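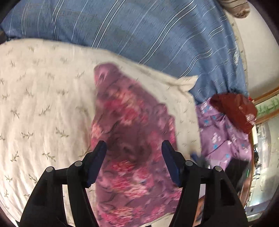 Mauve floral cloth on a sprigged sheet.

2 comments | 838 shares

Most advice on folding begins with the fold. I would begin with the surface. A bed is the worst place in the house to fold a thin printed cloth, and it is where most of us do it.

The problem is mechanical. A mattress gives under the hand, so pressure meant to flatten a crease pushes the cloth down and lets it bulge at the side. A sheet underneath makes matters worse. It shifts with the cloth, and the two have to be separated before the next pass. On a table, one stroke of the palm does the work of three.

Pattern is the second difficulty. A busy floral hides its own wrinkles, and dark areas of the print read as shadow. The edge is the only reliable guide. Align the long edges first, then the short ones, and ignore the flowers.

Shinji Tamura, in his Murker column last April, argued that light cloths should be rolled and the matter dropped. I disagree. Rolls waste shelf depth — mine is shallow — and they loosen whenever a neighbor is pulled out. A flat fold in thirds stays put.

Clear the table first. It takes less time than refolding.

Share | Comment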